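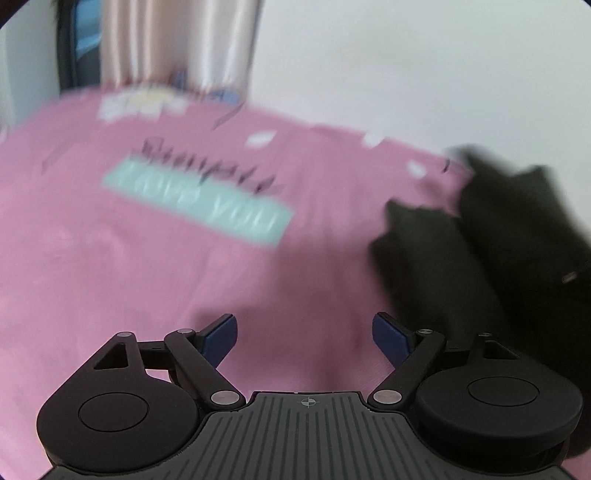 Zevico Hand Gripper - Pads, Pins and Service Kit

Sold by Sodalard. In stock unless the box at the bottom says otherwise.
Page updated 18 Aug 2026 (new pad part, old part number still works at checkout)

Kit for the Zevico two-finger hand gripper, ribbed housing version. Fits the hand-held body and the arm-mount body, same linkage on both. Does NOT fit the older smooth housing. If your top plate has no ribs, stop here and email first.

What's in the kit

Finger pads, navy, left and right
Pivot pins, silver, full set for both sides
Retaining clips, plus spares (you will lose one)
Gidadine dry lube, small tube
Pin punch
Lint brush, stiff
Setup card, laminated

Kit price $200. Pads only, see the pads page. Complete linkage, both sides, factory assembled, $445. If a bracket is bent get the linkage. Don't straighten brackets. People do and then the fingers close crooked and we get the call.

When to service

Every 2000 closes for pins and lube. Pads sooner if you're on fabric. The counter in the Zevico app keeps track, but it resets when you swap the body, so write the number down somewhere.

Signs it's overdue:
Fingers meet high on one side
Click at the end of the close
Play at the bracket when you wiggle the finger by hand
Cloth creeping out of the grip when you lift

Tools you need besides the kit: small snips, lint-free wipe, rubbing alcohol, tray with a lip. A magnet will not pick up the clips.

Taking it down

Power off. Cable out. Unit flat on its back, fingers pointing away from you.
Open the fingers all the way by hand. Slow. If it fights you, the brake is still on, plug back in and release from the app, then unplug again.
Mark left and right before anything comes off. Tape and a pen is fine. The arms mirror each other and will go back on the wrong side if you let them, and it'll even close, just badly.
Clips off the inner pins first, the ones next to the ribbed plate. Then the bracket pins.
Punch goes in from the clip side. Light taps. No pliers on the pin heads, once the head is chewed up it catches thread.
Wipe the arms and brackets. Leave the round caps on the side housings alone. Nothing you can service under there, and opening them ends the warranty.

Putting it back

New pins only. Do not mix old and new on the same side.
Gidadine on the pin shank, thin coat, let it dry till it goes dull. Never on the pads. If some gets on the pads wipe with alcohol right away.
Bracket pins first this time, then inner pins, then clips. Clip should snap. If it slides on it isnt seated.
Pads last. Press in from the tip end until the back edge is flush with the finger.
Open and close by hand a few times before power. Should feel the same both sides.

Setting the close

In the app: Setup, Zero, Close Slow. Let the pads touch and hold. Save. Then open full and save that too. Default force for soft goods is fine for most people, don't start by turning it up. More force on worn pads just polishes them.

The small round mark on the housing is your center line. Pads should meet on it. Sight straight down from behind, not from the side, you'll fool yourself. If they meet off to the left or right, check for swapped arms before you touch the zero.
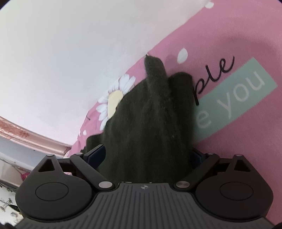

Pads and soft goods

Pad life on laundry and bedding work is the question we get most. Short answer, it depends on lint. Smooth printed cotton barely marks them. Fuzzy stuff loads up the face, and once the face is loaded the grip goes soft well before the pad looks worn. With a dark green napped piece like that pinched up between the fingers, look at how the material stands up above the pads and wraps in tight against them. All of that fuzz is against the pad face, and the inner linkage pins are right there below it. So brush the pads AND the inner pins when you run fleece, felt, knits, anything with a nap. Dry brush only between runs. Alcohol at the end of the day.

Dark lint on a navy pad is hard to see too. Run a thumb across it. Clean pad drags, loaded pad feels slick.

Long threads: snip, don't pull. A thread wound around an inner pin will walk in behind the arm and then you're taking the whole side down.

Which pad

Standard navy, in the kit. Good for shirts, sheets, towels, cushion covers.
Morris soft pad, sold separate. Thicker, more give. Better on slippery things like satin, worse on anything fuzzy, holds lint like crazy. Needs a fresh zero after fitting or it will over-close.

Don't run one of each. Asked every week. No.

From our bench

Notes here are by Carys Trevor, who does the rebuilds that come in to Sodalard. Her short list of what she finds on returned units, most common first: lube on the pads, clip missing from an inner pin, arms swapped left for right, bracket bent from a drop. She'd also like everyone to please take the tape off the ribs before mailing. The glue gets down between them and it's nearly an hour with a toothpick.

If you do send one in: pack the fingers closed with a folded cloth between the pads. Fingers open in the box is how brackets get bent. Put your counter number on the slip. Turnaround is 3 working days once it's on the bench, longer if we need to order a body.

Warranty

Pins and clips, normal wear, not covered. Brackets and arms covered for bad parts, not drops. Kits bought before May came with the old clips, which still work but are a pain to seat. Email with your order number and we'll mail the new ones free.

Common questions we get

Can I use regular oil. No. It wicks out and ends up on your cloth.
Can I buy single pins. No, sets only.
Does the kit include the app. App is a free download from Zevico, seperate login.
Can I service it while it's on the arm. You can, but you'll be on the floor looking for clips. Take it off.

Add to cart: Service kit / Pads only / Morris soft pad / Complete linkage
Arm-mount bodies: currently out of stock, join the wait list by email.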